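Dodetti releases Stivance 20 audiobook catalogue tool for public libraries

Hebden, 11 April 2025 - Dodetti has released Stivance 20, a new version of its cataloguing and lending software for spoken-word collections. It replaces the edition issued in October and is supplied to existing licence holders at no extra charge.

The main change is to chapter handling. Long memoirs and political histories are often delivered as a single file, and earlier versions required staff to enter chapter breaks by hand. Stivance 20 reads the publisher's contents list and places the breaks itself. Up to 256 chapters can be stored for each title.

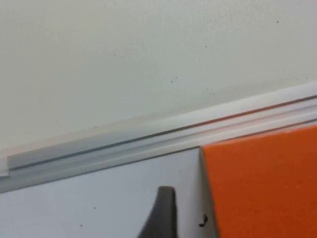 Narrator, abridgement status and running time are now separate search fields. Abridged and full recordings of the same book are listed under one record - borrowers select the version at checkout.

The release was tested on the Nukisness collection, which holds 1,055 audiobooks, more than 200 of them biographies.

"Most support requests concerned chapter breaks and duplicate records," said Italo Morelli, product manager at Dodetti. "Both have been dealt with in this version."

Records made in the previous edition are converted on first start. A backup should be taken before installation.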